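Two Arms, Four Bins and a Lot of Wire

I've sat through plenty of robot demos in my time, and most of them involve something picking up a perfectly nice cube. So when Zandgate invited me out to Flokport in February to have a squiz at Prasero, its new two-armed kitting service, I packed a muesli bar and kept my expectations low.

Kitting, if you've never had the pleasure, is the job of gathering up all the bits that go into a product and laying them out together so whoever builds it doesn't have to go hunting. It's dull, fiddly work, and small manufacturers hate paying for it. Prasero is pitched at exactly those people: workshops turning out a few hundred units a month, with nowhere to put a proper production line and no robotics engineer on the books.

The pitch is that you don't buy anything. Zandgate brings the arms and the table, trains the system on your parts, and charges by the finished kit. The minimum run is 600 kits, and they'll quote you within 10 working days of getting a sample box.

What won me over a bit was the choice of parts. Circuit boards are one thing, but wiring? Floppy, springy, tangly wiring is where automation traditionally goes to have a lie-down. You can program a path to a board. A twisted harness sits differently every time you put it down, and it'll happily snag on whatever's next to it.

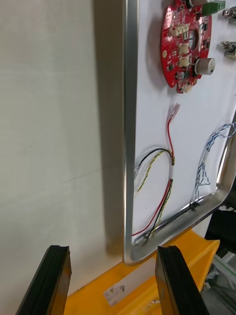 A wrist-level look at the job: red circuit board up top, twisted wiring below, gripper fingers at the ready.

I got to stand beside the table for the better part of a morning (tea in hand, well back from the arms, as instructed) and I'll admit I was properly absorbed! Stock goes in the yellow-orange bins on either side and the kit comes together in a stainless tray between them, on a sheet of plain white paper. I loved the paper. There's all that clever machinery, and then there's a bit of paper you could've pinched from the office printer.

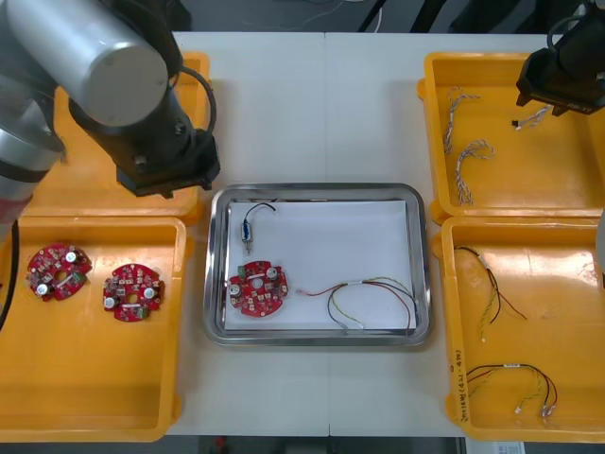
The software side is called Leclerc, and it's where most of the money has gone. You get a browser page with your parts list down one side and a tally for each bin, and you can change a kit recipe yourself without ringing anyone up. I had a go at swapping one harness for another and managed it on my second try, though the menus could be friendlier. There's a button marked Commit and another marked Apply, and I still couldn't tell you the difference.

Speed is the bit I'd push them on. The crew quoted me 35 kits an hour for a simple recipe, and fewer once you start adding cables. A quick pair of hands would beat that before morning tea, no worries. Zandgate's answer is that the arms will keep plodding along at the same pace at two in the morning, and its longest run for one customer so far came to 1431 kits. Fair enough, but if your orders come in rushes you'll want to do your sums first.
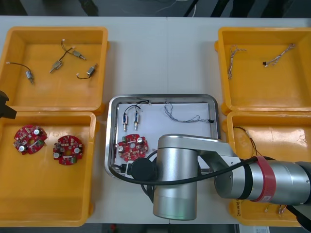

Changeovers are better than I'd feared. Adding a part that's close to one the system already knows takes an afternoon, and the crew will do it remotely if you post them a handful of samples. Something completely new means a site visit, which is charged separately, so ask about that early. I'd also ask who's responsible for refilling the bins on a night run, as the contract I was shown was a bit woolly on it.

Would I sign up? If I were making one steady product with a stack of small parts in it, I'd certainly send off a sample box, seeing as the quote's free. If I were changing designs every fortnight, I'd hold off until the site visit fee comes down. Zandgate is taking bookings for Prasero now, with the first openings going to workshops within a day's drive of Flokport.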